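双臂备餐工位安全点检表(故障后复检)

- 工位:Plistari 2 号台
- 控制软件:Plistard
- 夹爪供应商:Canus
- 表单日期:07/01/2024
- 点检人:Yi-an Lim
- 复核人:Jelle Vermeulen
- 适用情形:发生非预期动作、碰撞停机或急停回路异常之后,恢复自动运行之前
- 判定符号:√ 合格;△ 有条件合格,须写备注;× 不合格,禁止自动运行

## 0 故障概要

第 1,304 次抓放循环中,右臂执行“三明治入托盘”任务,下降段未在预定高度减速,夹爪指尖压到托盘边沿后触发碰撞保护,双臂停机。操作员随后按下急停。控制器日志显示,从碰撞保护动作到急停信号登记,中间出现一次急停通道不一致报警,报警自行消失,未锁存。

本表因此处理两个问题:

1. 下降段为何未减速;
2. 急停双通道为何短时不一致,且报警未锁存。

第 2 项的优先级高于第 1 项。第 2 项未关闭时,即使第 1 项已经查明,也不得恢复自动运行。

无人员受伤。托盘无裂纹,边沿有一处压痕,已更换。压坏的三明治已废弃,未计入测试结果。

## 1 上电前检查

| 编号 | 项目 | 判定 | 备注 |
|---|---|---|---|
| 1.1 | 主电源断开并挂牌 | √ | 挂牌人 Lim |
| 1.2 | 双臂底座螺栓扭矩标记线 | √ | 标记线无错位 |
| 1.3 | 右臂腕部法兰 | △ | 见备注 A |
| 1.4 | 左臂腕部法兰 | √ | |
| 1.5 | 夹爪指尖及衬垫 | × → √ | 右爪衬垫一侧剥离,已换新件 |
| 1.6 | 线缆弯曲半径、固定点 | △ | 见备注 B |
| 1.7 | 台面固定及水平 | √ | |
| 1.8 | 急停按钮外观、复位手感 | √ | 外观不能说明触点状态,触点检查见第 3 节 |

**备注 A。** 法兰一颗螺钉的标记线偏转,幅度很小,无法确认是碰撞造成还是上次装配时画线不准。已按规定扭矩重新拧紧并重画标记线。连续运行 60 分钟后复看一次,如再次偏转,更换整组螺钉。

**备注 B。** 台面下方的一段线缆扎带间距过大,线缆可被手推入右臂肘部的运动范围。已补扎带。Vermeulen 意见:扎带只是临时措施,应改为线槽。同意,列入遗留项。

## 2 工作区与物品布置

| 编号 | 项目 | 判定 | 备注 |
|---|---|---|---|
| 2.1 | 托盘位置与标定值一致 | √ | 换新托盘后重新标定 |
| 2.2 | 托盘边沿高度已录入碰撞模型 | × → √ | 见备注 C |
| 2.3 | 展示架在碰撞模型内 | △ | 透明件,见备注 D |
| 2.4 | 易反光物品不在深度参考区 | △ | 见备注 E |
| 2.5 | 倒放、滚动类物品 | △ | 自动运行前逐件确认 |
| 2.6 | 台面无液体、无碎屑 | √ | 碰撞后已清洁 |

**备注 C。** 碰撞模型中,托盘是按平板建立的,没有边沿。实物边沿略高于盘底,减速触发高度却以盘底为基准计算。右臂偏向托盘一侧放置时,指尖先到边沿,减速段尚未开始。这是第 1 项问题的直接原因。模型已改,减速触发高度上调 15 mm,并改为以物体最高点为基准。

**备注 D。** 透明亚克力件的深度数据有空洞。此前依靠人工录入包围盒,录入值与实物是否一致没有定期核对。本次逐件量过,其中一件阶梯架的摆放角度与录入值不符,已更正。今后每次换布置都要重量一遍,不得沿用旧文件。

**备注 E。** 铝箔容器表面起皱,反光方向不固定。本次故障的深度记录中没有发现由它引起的异常点,但不能据此排除。暂定做法:铝箔容器保留在台面上,深度参考区避开它。

## 3 急停与保护停止

| 编号 | 项目 | 判定 | 备注 |
|---|---|---|---|
| 3.1 | 通道 1 触点通断 | √ | |
| 3.2 | 通道 2 触点通断 | × → √ | 接触电阻不稳,已换触点模块 |
| 3.3 | 双通道动作时间差 | √ | 更换后在限值内 |
| 3.4 | 不一致报警锁存 | × → √ | 参数被改过,见备注 F |
| 3.5 | 急停后双臂均断使能 | √ | 左、右臂分别验证 |
| 3.6 | 急停复位后不自动续跑 | √ | |
| 3.7 | 碰撞保护阈值 | √ | 与批准值一致 |
| 3.8 | 示教器使能开关三位动作 | √ | |

**备注 F。** 不一致报警的锁存参数在 4 月的软件升级后变为“自动清除”。升级记录里没有这一条,无法确定是安装程序覆盖了设置,还是调试时手动改过后忘记恢复。已改回“锁存,需人工确认”,并设置口令。安全参数校验和已打印,贴在电柜门内侧。今后升级前后各打印一次,两份对照签字。

3.2 的旧触点模块已封存,寄 Csizmadia 做拆解分析。分析结果未回之前,同批次备件不得使用。

## 4 低速复验

条件:手动模式,限速,一人持示教器,一人守急停,围栏内不得有第三人。

1. 右臂空爪走完整轨迹,重复 5 遍。无异常。
2. 左臂空爪走完整轨迹。无异常。
3. 双臂同时运行,人为在下降段按急停。两臂停止,报警锁存,确认后方可复位。
4. 右臂夹持三明治放入托盘,观察减速点。减速开始时指尖高于边沿,合格。
5. 放置点依次移向托盘四角,重复上一步。靠近后侧的一角余量偏小,暂时把允许放置区向内收缩。

第 5 步的放置区收缩只写在当前任务文件里,没有写入 Plistard 的默认配置。调用其他任务文件前必须单独检查。

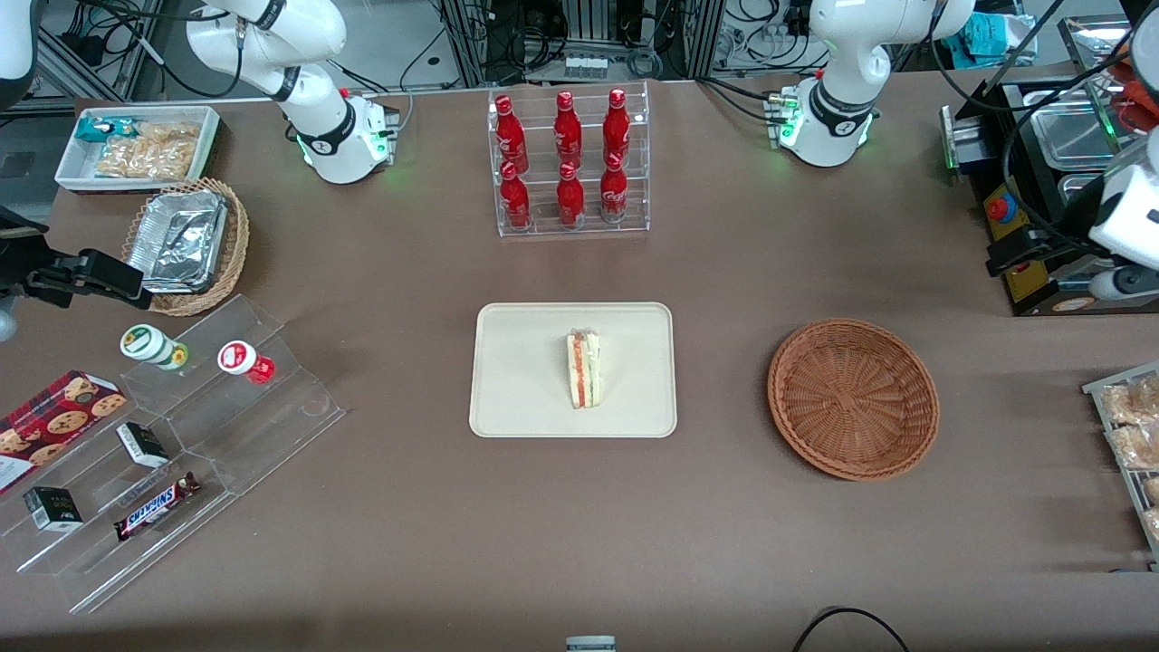 图 1 2 号台布置:三明治立于米色托盘中部偏右,托盘后方为可乐瓶架;右侧设备正面装有急停按钮。

## 5 遗留项

| 编号 | 内容 | 负责人 | 是否阻止自动运行 |
|---|---|---|---|
| L1 | 台下线缆改线槽 | Lim | 否 |
| L2 | 旧触点模块拆解分析 | Vermeulen | 否,但封存同批备件 |
| L3 | 放置区收缩写入默认配置 | Lim | 是,仅限其他任务文件 |
| L4 | 透明件包围盒核对写入换布置流程 | Vermeulen | 否 |
| L5 | 连续运行后复看右腕法兰标记线 | Lim | 复看不合格即停 |
| L6 | 查找锁存参数变更来源 | Vermeulen | 否 |

关于 L6:日志只保留最近一段时间,升级当天的记录可能已被覆盖。先查备份盘,再向软件方索取安装包的参数清单。查不到时,按“来源不明”关闭,不写推测。

## 6 复核意见

**Vermeulen:** 第 3 节结果认可。3.3 请补填实测值,只写“在限值内”无法做趋势比较。2.5 判为△可以接受,但“逐件确认”需要有签字栏,否则执行不了。第 0 节中“报警自行消失”建议改为“报警被自动清除”,与备注 F 一致。

**Lim:** 3.3 实测值在示波器截图里,随附件提交。2.5 签字栏加在开机表背面。第 0 节保留原文,那是故障当时的记录,备注 F 是之后查到的,两处不合并。

**Vermeulen:** 同意保留。

## 7 放行结论

- 手动低速:允许
- 自动运行,当前任务文件:允许,限单班,操作员在场
- 自动运行,其他任务文件:禁止,待 L3 关闭
- 无人值守运行:禁止

再次出现急停通道不一致报警时,不得复位重试。断电、挂牌,通知点检人,从第 1 节重新开始。

点检人签字:Yi-an Lim
复核人签字:Jelle Vermeulen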